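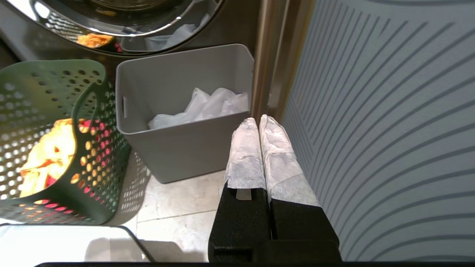
Tarkomeck reckon the bin should stay on the floor at the washer door, where a dropped sock lands in it, and I've gone along with that.

November, laundry room, Clilholm. Sorting coloureds from whites before they go in. Bin weighed empty, 300 g on the kitchen scales. Emptied washer number 2 first thing, lint in the door seal again, wiped out with a rag.

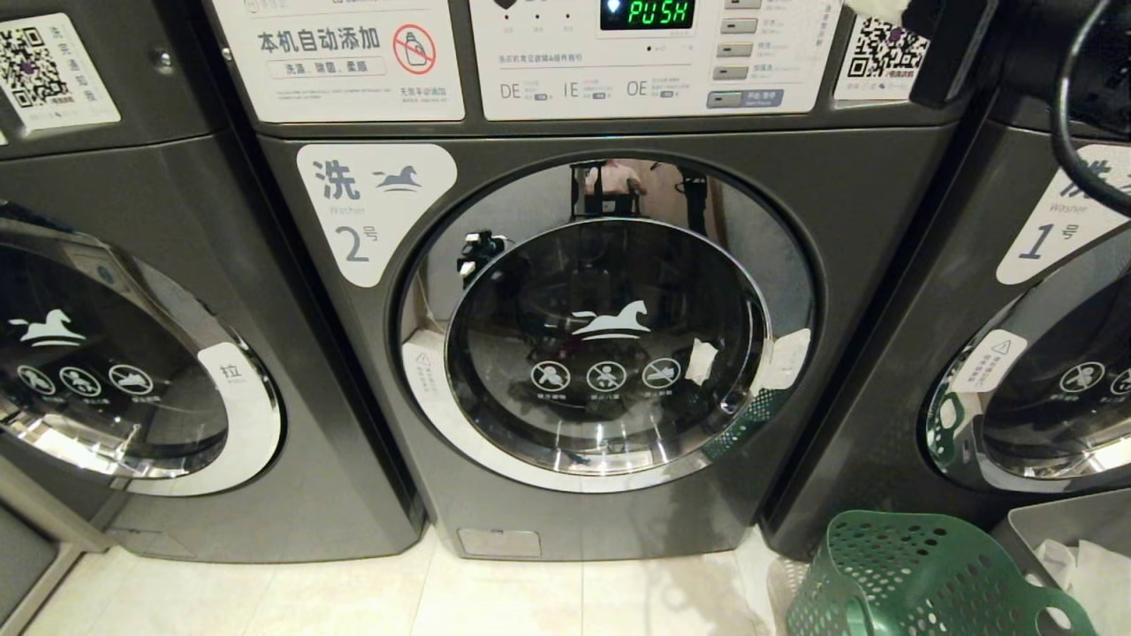 No bottle detergent in these, the sticker on the front has it crossed out, so our own stays in the cupboard. Load 113 goes in the book under Enwood. Still to do: second bin for whites, ask Wada about the drain smell.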